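About Brorkel

Brorkel started at the back of a hardware store in Brikthorpe, with a couple of secondhand workbenches and a phone that hardly ever rang. We put together small parts and kits for other companies, the kind of fiddly handwork that bigger shops don't care to bother with, and we still do. There are 80 of us now, the phone rings plenty, and a good share of the lifting, holding and passing is done by robot arms we build and look after ourselves.

We won't pretend everyone was happy when the first arm, which we named Leka, came through the door. People worried about their hours, and they were right to ask. So before Leka did any real work we sat down together (it was February, and the heating was out, so we all kept our coats on) and agreed that no one would lose a job to a machine, and that the people who knew each task best would be the ones to teach it.
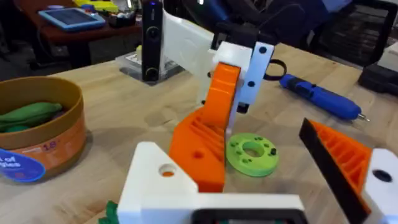
Karabo Zwane had packed kits by hand for years when she put her name down for that first training group, mostly, she says, to see what all the fuss was about. These days she runs the Ultis bench, where new grippers get tried out and adjusted, and she has trained 262 people, some of ours and a great many from neighboring firms who come over to learn alongside us. "My wrists feel better and my brain is more tired," she tells visitors, and she means it kindly.

The work has changed, of course. There is less reaching and repeating, and more watching, fixing and talking things over. Some of us miss the old rhythm of it, and we've kept 5 benches fully by hand for orders that suit them and for folks who like it that way.

If you'd like to see how we do things, come by any morning after nine. The coffee is on, and someone will gladly show you around.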